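Minutes - Materials and Small Goods Working Group, Brerside site
Friday, 9:30 a.m., meeting room 2

## 1. Previous minutes

Accepted with one correction. Under item 4, "grain side" should read "flesh side."

## 2. Strap leather, incoming stock

The Dindinar delivery was booked in on Monday's sheet and measured over the two days following. Total received: 2,339 strips, against 2,400 ordered. The shortfall is to be credited, not resupplied.

Thickness was checked at three points per sampled strip. 294 strips were sampled and 13 fell below the lower limit, all at the butt end. The group agreed that the limit stays where it is. Strips under the limit go to keeper loops and tabs.

Pebbled black continues as the default finish for the long straps. The smooth finish is on hold until Bermúdez confirms the dye lot. 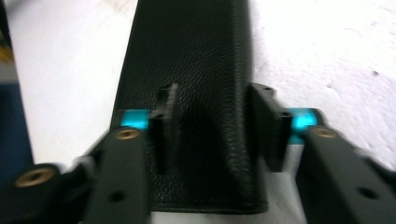 Fig. 1 - Black strip, pebbled grain, squared end.

Creasing was discussed at length. Strips stored folded show a line that does not always come out under the press. Agreed: long strips are stored flat or on the large drum, no folds. The rack by the loading door is too short for this and will be moved to the offcut area.

## 3. Edge finishing

Two edge paints were compared on offcuts. Paint B cracked on the flex test at 8 passes. Paint A showed no cracking but needs a second coat and a longer rest between coats. Paint A adopted for all straps from the next batch. Cost difference to be entered on the Flovbridge job sheet before the quote is revised.

The burnishing wheel is still running out of true. Replacement bearing on order.

## 4. Bench surfaces

White paper sheet to remain the standard cover on the wood tables. Change it when marks could transfer to light leather; smudging alone is acceptable for black work. Roll stock is low - reorder in the same width.
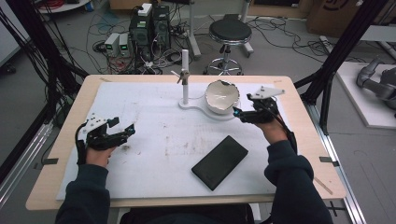
Fig. 2 - Table with paper cover, marked across the middle.

A request for cutting mats on all tables was declined. Cutting stays at the end bench.

## 5. Actions

- Stores: claim credit on the short delivery; reorder paper.
- Finishing: write up the Paint A coat times.
- Maintenance: move rack, fit bearing.
- Purchasing: chase Bermúdez on the dye lot.

## 6. Any other business

Labels on the offcut bins are out of date. Carried to the next meeting.

Closed 10:40 a.m.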